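キャリアローラの寿命はシールで決まる ホムスデン社設計部門に聞く

骨材プラント向けベルトコンベヤのローラを製造するHomusden(ホムスデン)が、接触シールとラビリンスシールを組み合わせた新型ローラ「Lubis(ルビス)」の出荷を10月に始める。開発を担当した設計部門の技術者に、構造と評価試験について聞いた。

開発の発端は、Grusbridge採石場から返却されたローラの分解調査だった。回収した46本のうち、軸受の転動面に剥離が認められたものは少数で、多くはグリースに微粉が混入していた。「軸受の計算寿命には余裕がありました。先に限界に達していたのはシールです。洗浄水と石粉が混ざると、ラビリンスの隙間で固まり、回転抵抗が上がります」と担当者は説明する。
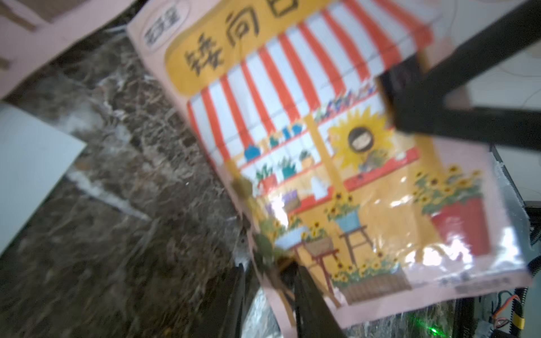
Lubisでは外周側に排出溝を設け、遠心力で水と粉を外へ戻す。内側の接触リップは低荷重とし、始動トルクの増加を抑えた。点検方法も変更している。端面カバーの縁には、花屋の絵本の表紙に描かれた日よけのような赤と白の縞が入り、停止時に縞の位置を記録しておけば、次の停止時との比較で固着したローラを拾い出せる。「回転中は縞が流れて見えます。止まったままのローラは歩廊からでも判別できます」。ただし低速のラインでは判別しにくく、聴音点検との併用を前提としている。

評価はOvcombeの試験場で実施した。散水と石粉の投入を交互に繰り返し、連続運転は500時間近くに及んだ。回転抵抗は定期的に停止して測定し、試験後に全数を切断して内部を確認したという。

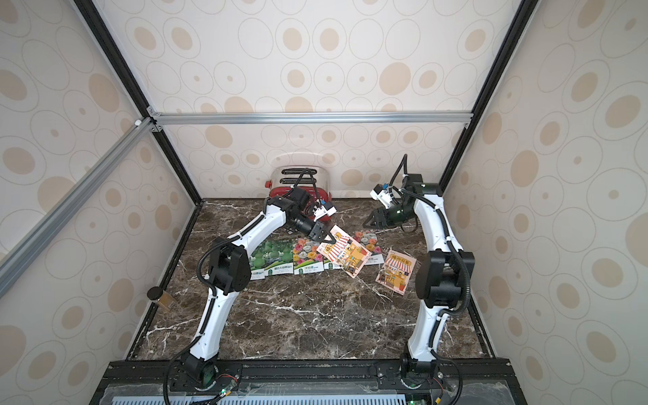

店先の絵が入ったカードをつまむ左アームのグリッパー

試験では課題も出た。初期の試作品は排出溝の幅が狭く、粘土分の多い粉で閉塞した。溝幅を2mm広げたところ閉塞は解消したが、今度は高圧洗浄の水が直接入りやすくなった。最終形では溝の入口に傾斜を付け、正面からの水流が内側のリップに当たらないようにした。「溝の寸法だけを見ると単純な変更です。金型の修正は3回行いました」。

適用範囲についても尋ねた。標準品の対象はキャリア側のトラフローラで、リターン側は付着物による外径変化の影響が大きく、別仕様になる。衝撃を受けるシュート直下では、ゴムリング付きの従来品を引き続き推奨する。軸端の寸法は従来品と共通で、既設のブラケットはそのまま使用できる。
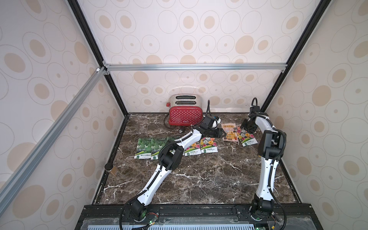 赤いトースターの脇に下がる左アームのグリッパー

交換周期の目安は、まだ公表していない。Grusbridgeの原石ラインには131本を取り付け、同じ区間に従来品を交互に配置して比較している。「年間を通したデータがないと、凍結の影響を評価できません。冬を越えてから数値を出します」。

保管時の注意として挙がったのは、ローラの向きである。軸を立てて屋外に置くと、上側の溝に雨水がたまる。横置きとし、シートを掛ける場合は裾を開けて結露を避けるよう、取扱説明書に記載した。
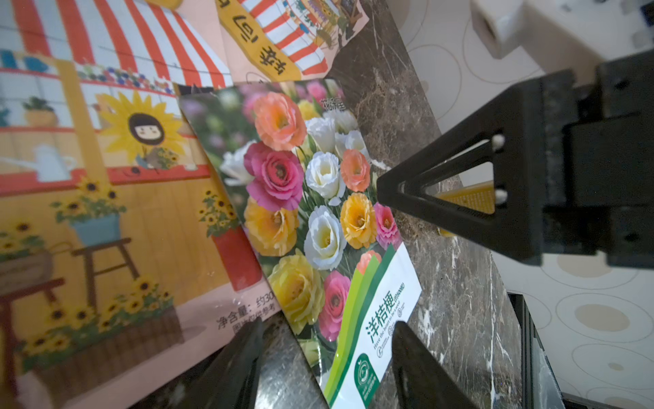 取材・文:搬送設備編集室 2026年7月31日

給脂式への要望についても聞いた。Lubisは密封形で、給脂口を持たない。「給脂できる構造にすると、給脂口が粉の入口になります。過剰給脂でリップがめくれた返却品も見てきました」と担当者は話す。一方、高温の原料を運ぶラインからは耐熱グリースの指定が寄せられており、封入グリースの変更には受注時に対応する。出荷後の入れ替えは保証の対象外となる。

大径ローラへの展開は、軸受の型番ごとにリップの締め代を再計算する必要があり、時期は決まっていない。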